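About us

Hello, and welcome to Clundberg! I started this little tableware hire business in January with 2 boxes of mugs and a very patient car, and we now look after tea tables for nurseries and village halls all over Malabanan.

My favourite job is still laying out a new setting – pale blue mug, lavender plate, white table, and something small and silly like a toy pumpkin for autumn.

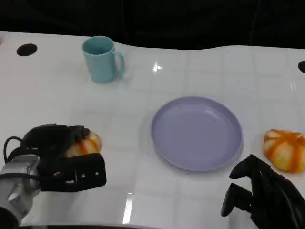 Please keep the plain colours, wrote Skeltari Nursery, our little ones find patterned plates far too exciting at snack time.

So plain we stay! We've got 13 settings to pick from, and I'm always swapping bits between them.
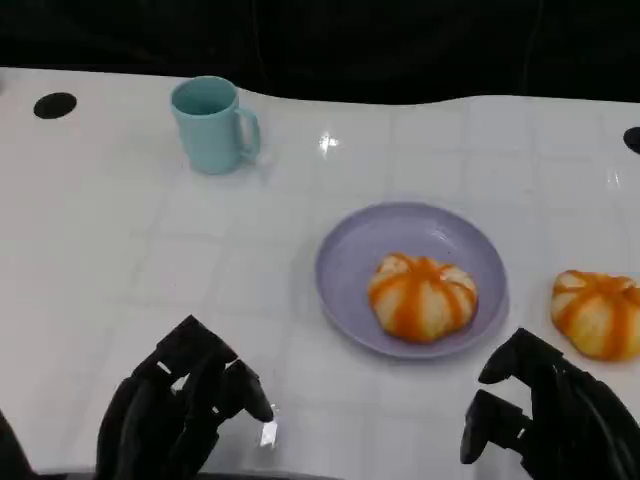
Mugs go out singly too, if that's all you're short of.

Then there's the bread. I do love a twisted roll with a bit of orange in it, it cheers up a white table no end.
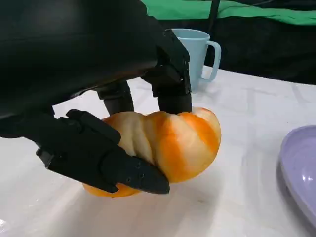
Collection is from Warnus, 3 days a week, so do pop in and say hello.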